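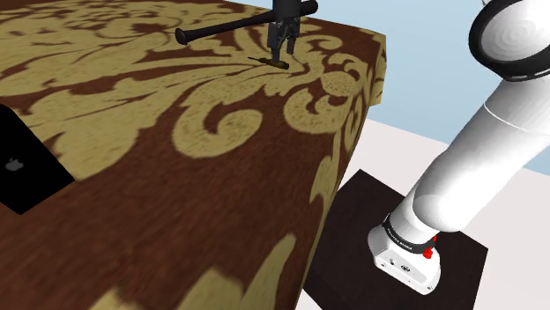

Grinilska Home Internet – Customer Help Team

Frequently asked questions about moving your service

We know moving house is a big enough job without having to think about the modem as well, so we've gathered up the things people ask us most often. Have a read through, and if your question isn't covered, give us a ring and we'll happily talk it over with you.

How much notice do you need?
We like to have 15 business days if you can manage it. That gives us time to check what sort of line is at the new address and to book a technician if one is needed. If your move has come up suddenly, please call anyway – we can often do something sooner, particularly if the previous tenants had a working connection.

Can I keep my current plan?
Usually, yes. The one exception is our Proteo plan, which runs on fibre only. If your new place is on fixed wireless we'll suggest the nearest match, and you won't pay a fee for changing over.

Will I need a new modem?
If yours is a Drekix supplied by us, pop it in a box with its power pack and take it with you. Older modems may not suit a fibre connection, so have a look at the sticker underneath and tell us the model when you call.

Where should the modem go once I'm in?
Somewhere central and off the floor is best, well away from the microwave and the fish tank. Try not to tuck it inside a cupboard, tempting as that is when you're tidying up. A big brick house may need a second unit at the far end, and we're glad to lend you one for 16 days so you can see whether it helps before you buy.

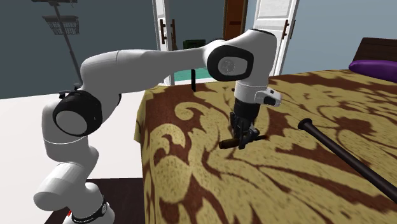 Tracey wrote to us that her speeds were fine in the lounge but hopeless in the back bedroom, and that shifting the modem into the hallway made enough of a difference that she sent the second unit back. We'd suggest trying the same thing first, as it costs you nothing but a longer cable.

What if my new address isn't in your system?
This happens a fair bit with new estates and with units that have been renumbered. Send us the lot number from your contract and our Opoku Street office will chase it up. They close at midday on Friday, so earlier in the week is better.

Do I pay for both addresses during the move?
No. Billing stops at the old place the day the new service goes live.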